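Notebook, October, just after lunch

Right, back on the desktop build. We're at 16 usable runs on this layout, which sounds feeble next to the 1,000 we promised Torkau, but they're much cleaner than the last lot! I've moved them into the Drilldale folder so they don't get mixed in with the old tray (please don't rename it again, the loader script looks for that exact name).

Mostly this session was me on the controls trying to be boring. Same approach, same height, same speed, no little corrections at the end. I'm bad at it. I get impatient and nudge, and then the model learns to nudge as well, and we saw where that got us with the Fiment parts.

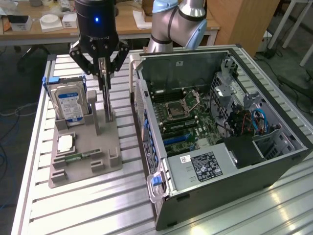 Long metal piece held upright over the tray, case open on the right.

The thin pieces are still the awkward ones. Grip too low and there's nothing left to steer with, grip too high and it wants to swing. I threw out 3 runs for swinging and kept one borderline one, marked "wobbly" in the log, as I think we want a few recoveries in there. Happy to be argued with.

Also changed: labels now start when the fingers close and not when the arm sets off. Old runs need redoing to match, 13 of them. I'll do those tomorrow morning with a large coffee. Then RAM, then the CPU (dreading the CPU).

To do: back up the drive, ask Muñoz for the newer finger pads.

Comments (3)

Keep the wobbly one. Last batch had no recoveries at all and it showed.

Does the label change apply to the RAM runs too?

Yes, everything from now on. I'll put it in the readme.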